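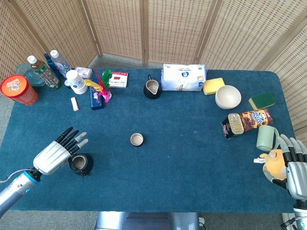
Otdale wrote back on the last entry and disagrees with the cover. Their view is that ceramic on a carpeted surface gives flattering numbers for noise and poor numbers for level, and that anything measured for fill should be done on bare table. They want the fill figures repeated before anyone copies them into the shared sheet.

Noted. The fill figures were repeated, see under Fill. The cover stays for placement work.

March, tea table, continued

Start 9:20. Cover brushed with the stiff brush, one direction, then left alone for the kettle to come up. Lint on the brush was all blue-green, so it is the cover shedding and nothing coming in from outside. The Pedalow offcut does the same thing after brushing. It stops after two or three passes.

Rattan screen left folded around the back and sides as before. The panels rock if the feet sit on the edge of the cover, so the feet go on the floor and the cover is pulled clear of them. Checked by pushing on each post. One hinge is tight and wants a drop of oil. Not done today.

Layout

Rule from last time kept: ware that is being tested goes to the middle of the carpet by itself, everything else along the back. The back row is a mix of ware and ordinary pantry and cupboard things. It is a holding area and has no order to it beyond tall things not standing in front of short ones.

Problems with the back row:

The paper cups tip if anything soft is put against them. Give them a hard neighbor or a gap.

Small white items disappear against the box with the label. Put them on open carpet.

The shuttlecock will not stand reliably on pile. It has to lean on a box. It rolls in an arc if it goes over, and the arc comes toward the front.

Bottles are fine anywhere as long as they are capped. Caps checked by hand before the first move, not after.

The pot goes at the left front with its lid off. The lid is kept in the foam tray with the spare lids while placement is going on. It chatters on the rim if the pot is set down with any tilt, and the rim glaze on this one already has a rough place that can be felt with a fingernail. Mug goes on the right, handle out.

Fill

Repeated on bare table per Otdale, then on the cover, same water, same Jakab scale, zeroed with the vessel on it each time.

Pot, to the base of the rim: 570 mL on both surfaces.
Mug, to the brim: 293 mL on both surfaces.

No difference that the scale can resolve. The cover matters for reading a level by eye, and these were read by weight. By eye on the cover the pot looks full on one side before it is full, which is presumably where the objection comes from. Copied to the shared sheet with "by weight" added to the column head.

Small cups not measured for fill. They are too small for the brim reading to mean much, and surface tension carries the water up over the edge. If somebody needs a working figure, weigh a cup filled to a comfortable drinking level and write down that it was judged.

Standing on pile

Wanted to know whether the small cups stand as well as the larger ware. Method: set down, let go, nudge at half height with the flat of the wooden rule, watch whether the base breaks contact.

Small cup, dry: slides before it tips. Foot drags the nap and leaves a track that brushes out.

Small cup, with water: slides less, still does not tip. Water comes over the edge first. A towel under the rule hand is worth having.

Mug: does not slide at all with the nudge used. Turns slightly toward the handle side, which carries the weight. Put the handle where it is wanted before letting go, as turning it afterward twists the cover with it.

Pot: as the mug, with less turning. Stable.

Bowls were only tried as a stack. The stack is stable but the top one moves separately. If the stack is lifted by the top bowl, the rest stays where it is, so lift from the lowest rim with both sides held.

A 5 mm shim under one side of the table changed none of the above. Shim taken out again and put back in the drawer with the rule.

Noise

Set-down on bare table is sharp and carries into the next room. On the cover it is a dull knock, and for the small cups there is almost nothing to hear. Otdale is right that this flatters. It also hides a bad set-down: on bare table a cup that lands on one side of its foot rings twice, and on the cover both contacts merge. For anyone practicing placement by ear the cover is the wrong surface. Suggest bare table for the first part of a session and the cover afterward. Not tried yet.

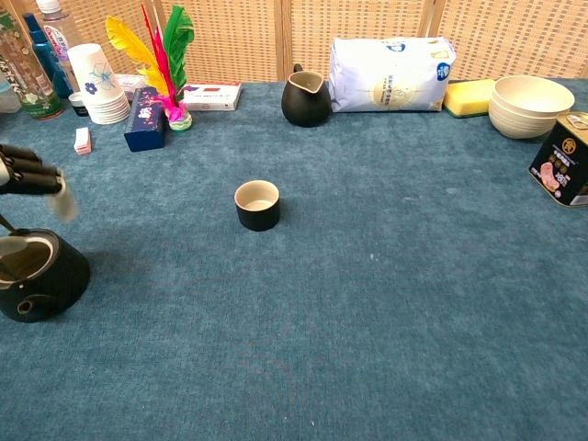
Small black cup alone near the middle, pitcher and stacked bowls in the back row.

Pouring

Pitcher used for all pours from this point. The spout is pointed and cuts the stream cleanly at the end if the pitcher is brought upright in one motion. Brought up slowly, a drop runs back under the spout and down the outside, and on black glaze it is invisible until it reaches the cover. Wipe the underside of the spout with a finger after every pour whether or not it seems to need it.

Pours were done over the steel tray on the side bench and the vessels carried back full. Earlier attempt at pouring directly over the cover left a damp patch that was still cool to the hand an hour later. The nap dried flat there. Steam from the kettle brought most of it back up, the stiff brush did the rest.

The sponge is for the tray and the bench only. Green side stays off the ware. It was used on one of the Vemedari cups in an earlier session and there is a dull band on the glaze now that shows in side light. That cup is marked under the foot and should not be used for anything where the finish is being judged.

Big white bag stays sealed and in the back row. It is light for its size and creeps forward when the table is bumped, so it wants something solid beside it. The pitcher will do but then the pitcher is the thing that gets pushed. A box would be better.

Dark ware and light ware

Black outside with beige inside is easy to see into and hard to see around. The opening reads clearly from above, the foot does not, and it is easy to misjudge how far the wall is from a neighbor. The cream-colored cup with the dark rim is easier at the edge. The pale green mug is closest in tone to the cover and was the one most often set down too near something else.

No change to the ware. Leave more room around the black pieces and the mug. One hand width worked.

Inventory

Vemedari lot 3638 is the small ware. Lot number is on the carton and not on the pieces, so the carton should not be thrown out until the tags are done. Tags are printed. The adhesive does not hold on an unglazed foot, and it holds too well on glaze. Tie-on tags through the handle are fine for the mug and useless for everything that has no handle. Pencil on the unglazed ring is what was used in the end. It survives rinsing and comes off with the sponge.

Replacement lid for the pot was asked for from Pedalow in the same message as the cover offcut. They sent the offcut and said nothing about the lid. Ask again.

End of session

Ware rinsed in plain water, drained mouth down on the rack, pot last. Cover brushed toward the screen, lint picked up by hand at the back where the brush does not reach. Screen left in place.

Open:
Oil for the tight hinge.
Set-down by ear, bare table against cover.
Second message to Pedalow about the lid.
Send Otdale the repeated fill figures and the note on noise.
Clean towel for the side bench.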